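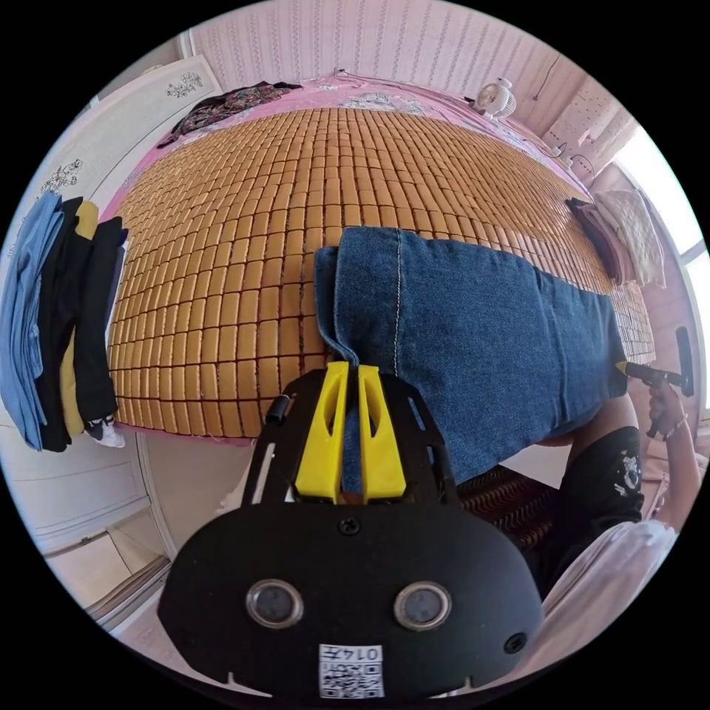 Wednesday, still on the pair of grippers. Beletik's sheet says to redo the finger alignment every 50 folds, and I still don't see where the 50 comes from. I asked in January and got the same sheet back with a new logo on it. So I'm keeping my own notes.

Started with 0147. Wiped both lenses, closed the yellow fingers on a card, opened them, closed them again. The sheet allows 30 seconds for this. It took me a good deal longer, and most of that was trying to read a label that is upside down whenever I'm holding the thing. The right finger felt a hair stiff. I backed off its screw a quarter turn and it felt fine, but "felt fine" is what I wrote last time too.

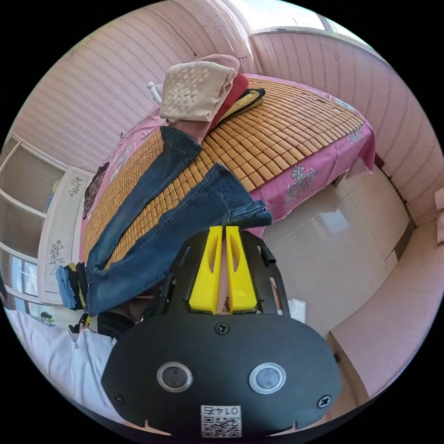 Denim is where I'd expect a bad setting to show up. A hem is thick and the tips have to meet square on it, or the cloth creeps out sideways. One slip early on, which the Ustness log put down to "operator." Maybe. I'd like to know how the log can tell my wrist from a loose finger, and I doubt it can.

Then the other gripper, same routine. The log has this pair at 580 grips and calls them matched. I closed one and then the other on the same card and the pull was different. A small difference, but I wouldn't say matched. 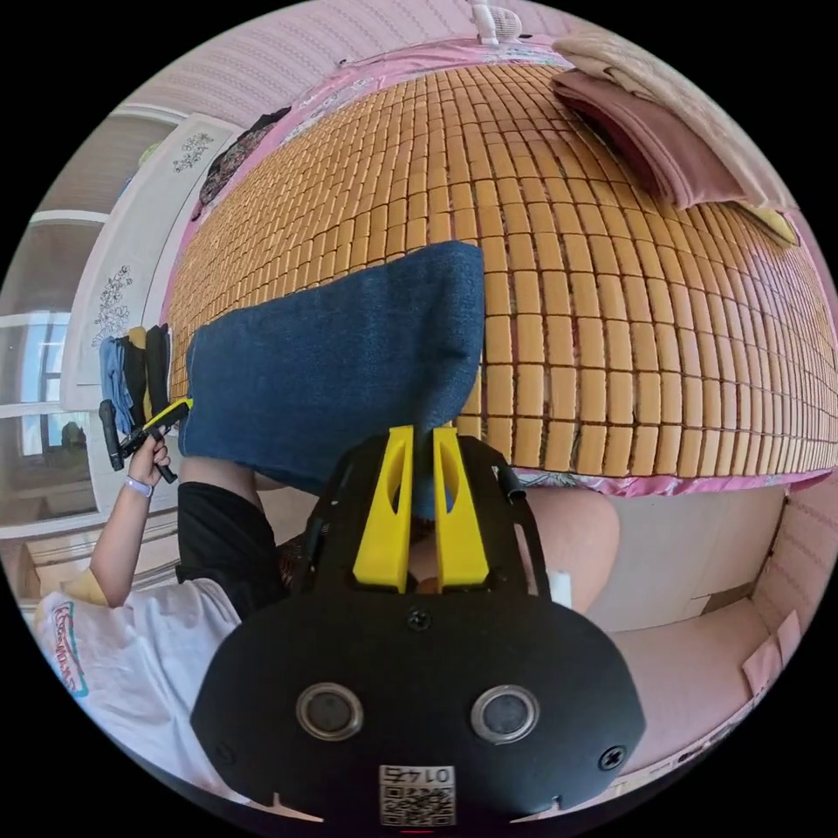 Annag Farquharson

Afternoon. Reset both to the factory width and started over. Fold 31 was the first one I'd call clean, and I don't trust a single clean fold. Left the screws alone after that so there's at least something to compare with tomorrow.
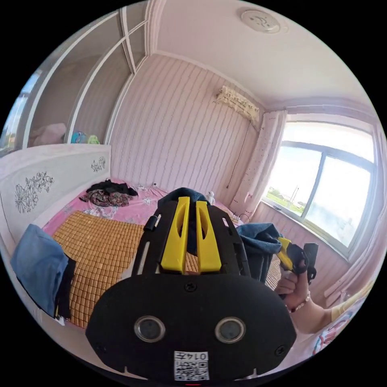 Jiang thinks I'm fussing, and wrote back that the fingers wear in by themselves if you stop touching the screws. Could be so. I asked for the wear figures and got a thumbs up. I'll check the right finger again before the first fold and put the pull down on paper, whatever the log says.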